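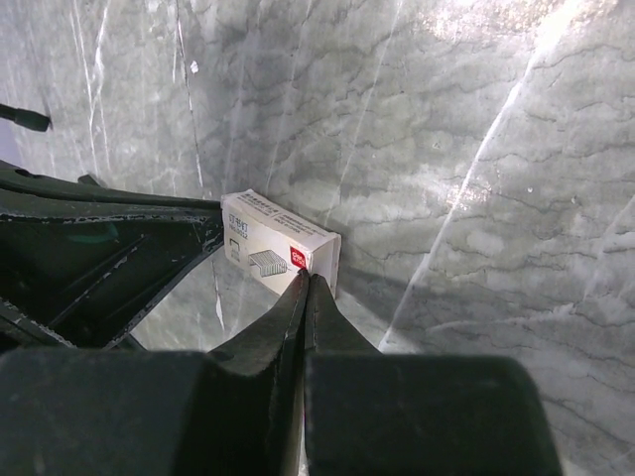 Second floor says the copier is still stopping at the staple step, every packet over two pages, and could someone please look before the board books go out. Reopened on their request.

Ticket: Tekora copier/finisher, 2nd floor, Conneely building
Status: reopened
Opened Thursday, May 14, 2020

9:10 Got to the machine. Panel says "check stapler." Cartridge seated, not empty. Power cycled. Message cleared, came back on first stapled job.

9:25 Pulled cartridge, two bent staples in the head. Removed with tweezers. Test job of 9 sheets, fine. Second test, jammed. Same corner.

9:40 Tried a job from the panel (copy, staple top left) instead of from a PC. Works. So the finisher can staple, at least sometimes. Sent same file from front desk PC, jams.

9:52 Driver on front desk PC set to "heavy stock." Nobody there remembers changing it. Probably from the card mailing in March. Set back to plain. Three jobs in a row OK.

10:15 Other PCs on the floor get the driver from the Furach print server. Default there is heavy stock too. Changed default, had people log off and on. One laptop kept teh old setting, removed and re-added printer by hand.

10:40 Ran the full board book, 54 pages, staple off, no trouble. Same file with staple on: machine refuses, says over limit. Expected, limit on this finisher is lower. Told them to split it or bind it.

11:05 Jam again. Different PC. Plain stock, short job. So driver was not the whole story. Opened finisher door, paper guide on the staple side has a crack near the screw. Sheets drift a little and head hits the edge of the stack crooked. Taped it for now, don't like it.

11:20 Called Cavolov for the guide. They have it, part plus visit is under contract. Coming tomorrow am. Ref no. written on the sticker inside the door.

Workaround until then: pick plain, short packets only, anything thick gets stapled by hand at the desk. Dont force the drawer if it sticks, open the side door first.

Leaving open pending part. Will recheck the server default after tonights update, it has reset before.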